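The table came with the apartment, along with a radiator that spoke at night and a view of the Rostside bus depot. Hok-lam Chang had been told it was a good table. The landlord had said so twice, which made him suspicious, and then had charged him 200 dollars for it, which made him sure.

It was white. It was so white that bread looked guilty on it.

His roommate, Rachid Zaki, moved in on Sunday with 4 boxes and a rule. The rule was that a table should have nothing on it. His aunt Lenora had kept a bare table all her life and had outlived 2 husbands and a dentist. Hok-lam, who kept his mail, his keys and most of his meals on any flat surface that would hold still, said that sounded like a lot of pressure to put on a table.

They compromised, meaning that Rachid cleared it and Hok-lam watched. The mail went into a drawer. The keys went on a hook that had to be bought for the purpose. A jar of screws that belonged to no known piece of furniture went under the sink, where it would be safe from ever being useful. By evening there was little left but the cup, over at the far edge, and Rachid was looking at it the way other men look at a dripping faucet.

"It lives there," said Hok-lam.

"It's a cup."

"It's a white cup on a white table. It hardly counts." 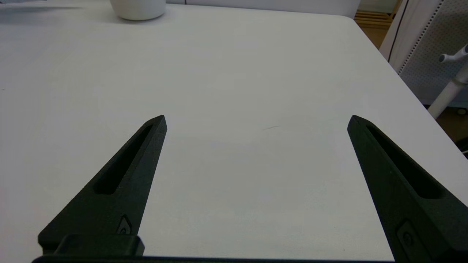

Rachid considered this and let it stand. He had found something worse. Out in the open there was a mark, thin and gray, no more than a short streak, and so faint that Hok-lam had to be led to it by the sleeve.

"Was that always there?" Rachid asked.

"I wouldn't know. I've never seen that part before."

Rachid tried a sponge. He tried baking soda, then a bottle of something called Rorex, which smelled like a swimming pool with a grudge. He called Mrs. Kuo from downstairs, who put on her glasses, bent over the table for some time and said that in her opinion it was a table.

At midnight the radiator began its remarks. Hok-lam came out for water and found Rachid sitting there in his robe, staring at the streak.

"You could put something over it," Hok-lam said. "A magazine, say. Or the mail."

Rachid was quiet for so long that a bus came in and parked.

"One envelope," he said.

Hok-lam already had the drawer open.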